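Mangate's back line and the cost of holding high

Second-tier clubs seldom change their defensive shape in midseason. Mangate did it in April, with 14 matches behind them and a place in the bottom three, and the change has carried over into the new season with few alterations. What follows is a look at how the line works, where it gives up chances, and why other coaches in the division have started to copy parts of it.

The starting point is distance. Under the previous setup, Mangate's center backs dropped as soon as an opposing midfielder turned with the ball. The gap between defense and midfield grew, and second balls fell into it. Head coach Zhenhua Shen moved the line up and gave it one trigger: if the player on the ball has his head down or his back to goal, the line steps. If he is facing forward with time to pass, it drops. The call belongs to the left-sided center back, Guoqing Cao, and the other three defenders follow him even when they disagree.

This has a price. A line that moves on one man's call is only as good as that man's view of the ball, and against Nurkley in the opening match Cao was screened twice by his own holding midfielder. Both times the full back on the far side played the runner onside. Nurkley scored from the second. Shen left the rule alone and moved the midfielder a few yards to the right.

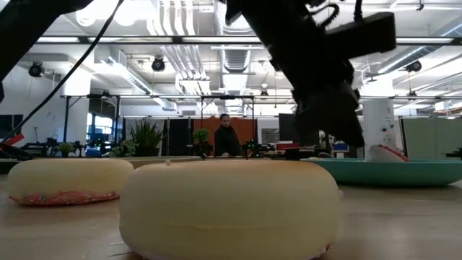

Set pieces

Defending corners is the less settled part of the system. Mangate mark zones across the six-yard box and put three players on the strongest headers, which leaves one man at the edge of the area and one on the halfway line. Short corners pull the edge man out of position. Brotance worked this routine four times in the first half and had two clear shots from the same spot, just outside the D.

The adjustment at halftime was to send the near-post defender out to the short corner and shift the zones one place across. It closed the shooting lane. It also left the smallest man in the back four at the near post, and a side with better delivery would have gone there at once.

Goal kicks are simpler. The keeper goes long unless both center backs are free, and the full backs hold level with the penalty spot until the ball has been played. The aim is a predictable landing area on the left, where the wide midfielder can come inside and contest the second ball. Mangate won a little over half of these against Brotance, a modest return, but the ones they lost were lost far from goal.

The question of legs

Holding high means running back. The center backs now make more recovery sprints than the wingers, and the substitution pattern shows it: in all three league matches so far, a defender has come off before the 70th minute. The squad has enough depth for that in August. By winter, with cup ties added and heavier fields, the same pattern would use up changes that the attack will need.

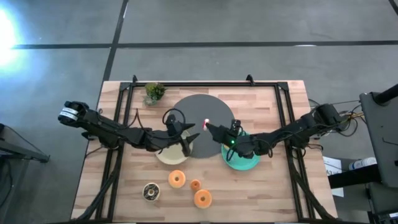
Jean Moffat disagrees with that reading. The sprints look worse than they are, Moffat argues, and most of them cover less than 20 yards, while the old deep line had defenders jumping and blocking for long spells, which wears down a back four in a different way. In Moffat's view the player at risk is the holding midfielder, who has to screen the line when it is up and fill in for it when it is beaten.

There is some support for this in the Brotance match. Yufang Yin, playing in that position, was late to three loose balls after the hour, all in the space to the right of center. Zihan Wan replaced him and stayed closer to the defense, and the line dropped with him by several yards. Mangate kept the lead but stopped pressing.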